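Work and Automation, Unit 4
Handout: Handling soft goods by hand-held gripper
Tutor: Araceli Peñalver

This handout accompanies the second lecture on changes to manual work in laundries and household services. Students should read it before the seminar and bring written answers to the points at the end.

4.1 Background

The folding of towels and cloths has long resisted automation. A rigid part keeps its shape when it is lifted; a cloth does not, and its edge must be found again after every movement. In the case studied here, the Cidside linen service, folding was done wholly by hand until April. The service now employs two of its former folders as demonstrators. They carry out ordinary table tasks with a gripper held in each hand, and the recorded movements are used to train a machine.

4.2 The task

A demonstrator works with one cloth at a time. The jaws are brought to the edge of the fabric and closed on it at table height. Fabrics with a raised surface and flat, thin cloths are treated as separate tasks and logged separately.

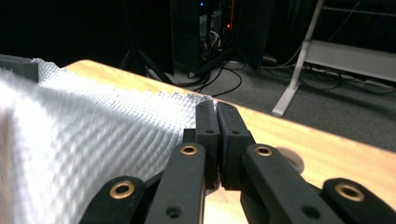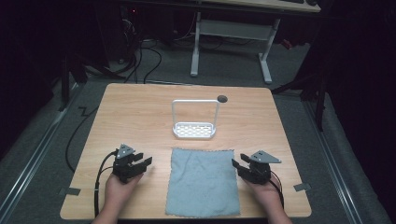
4.3 What changes for the worker

Yupin Somboon, a folder before she became a demonstrator, reported that the new work was slower and called for closer attention. In folding, she judged the cloth by touch. With grippers she must judge it by eye, and she described having to learn again where the edge of a towel was. Output is no longer measured in finished pieces. It is measured in accepted recordings, of which 825 were logged in the first period out of 999 attempted.

Three matters were raised by staff and remain under discussion:

Pay. Demonstrators were kept on the folding grade, although the duties differ.
Strain. Holding a tool in each hand loads the wrist and forearm in a way that folding did not.
Credit. Staff asked whether those whose skill is recorded should have a say in how the recordings are used.

4.4 For the seminar

Compare the Cidside case with the account by Marcus Brannigan in the course reader. Consider which parts of a folder's skill can be recorded and which are lost when touch is removed. State what grade you would propose for the demonstrator post, with grounds.

Written answers should not exceed two pages.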